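Does the Planner Help? Two-Arm Pillow Placement With and Without Asent
Final project report, Robot Software Lab
Edgardo Navarro, Ustyna Didenko, Marilou Quiambao
Advisor: Felicidad Pascual
November 14, 2018

1. Why we did this

The group before us left a working program that tidies a sofa with two arms. It has a motion planner called Asent, written in this lab, and their report says Asent is what makes the two-arm moves reliable. We read the report twice and could not find a test with the planner turned off. That was our project.

We should say up front that we did not expect much from Asent. Edgardo had used it in August for a different task and spent more time on its settings than on the task. We tried to keep that from leaking into the tests, and we wrote down the pass rule before running anything.

2. What the software does

There are 4 parts. Perception finds the pillow and gives a pose and two grasp points. The task layer, Rornden, is a state machine that steps through approach, grasp, lift, carry and release. Asent plans the paths for both arms together. A low-level controller follows the paths and reports joint positions and gripper opening.

For the comparison we wrote a replacement for Asent that is very dumb. It moves both hands in straight lines between fixed waypoints and keeps the distance between them constant. It checks joint limits and nothing else. The file is short enough to read in one sitting, and we named it Clustholm so the logs would be easy to search.

3. Test setup

We ran 65 trials with each planner, with the same grasp points and the same release pose. A trial passed if the pillow ended on the seat cushion with neither gripper losing it before the release step. Falling over after release did not count against anyone. Marilou scored from the recordings without seeing which planner was used, though she admits that Asent's paths have a wobble she could sometimes recognize. So the scoring was only partly blind.

4. Results

Both planners passed the large majority of trials. The gap was 4 trials, in favor of Asent. We do not think that is enough to claim anything, and we would say the same if it had gone the other way.

Planning time is clearer. Asent was allowed 1000 ms per move and used nearly all of it on the carry step. Clustholm's time was too small to show up in our log. Where Asent did better was when the pillow started close to the backrest and a straight lift would have dragged it. Clustholm has no idea the backrest exists.

The failures were mostly not planning failures at all. Going through the logs for both planners, 18 trials failed, and in most of those the grasp points were bad before any arm moved. Perception fits a flat rectangle to the pillow and puts the grasp points at the ends of it. If the pillow is turned or folded over, one point lands on almost nothing. Asent then plans a very nice path for a hand that is holding a pinch of cloth.

5. What we think is wrong with the earlier claim

The old report gives Asent credit for the whole pipeline. Its success rate went up in the same week that the grasp force was changed and the release pose was raised. Felicidad Estrella, who reviewed our draft, pointed out that we can't prove the planner had no part in it, and she is right. We only say that their numbers can't show that it did.

There is a second problem, with the object model. Rornden tells Asent that the two hands and the pillow form one rigid body. Asent spends most of its planning time keeping that body rigid to within a few millimeters. We question whether this buys anything with cloth. With the teal pillow held level over the sofa between both grippers, the middle sags a little and the right corner bows up, so the flat box in the planner is already the wrong shape. A looser limit on hand distance would probably do, and we would test that before adding anything more to Asent. The code and logs are in the Macapagal folder on the lab server, including the runs we threw out and the reason for each.

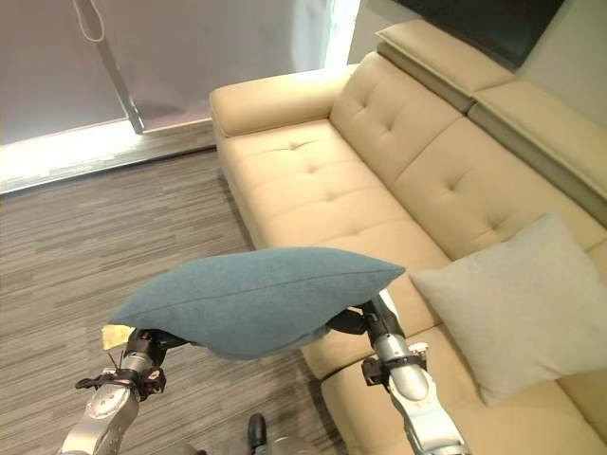
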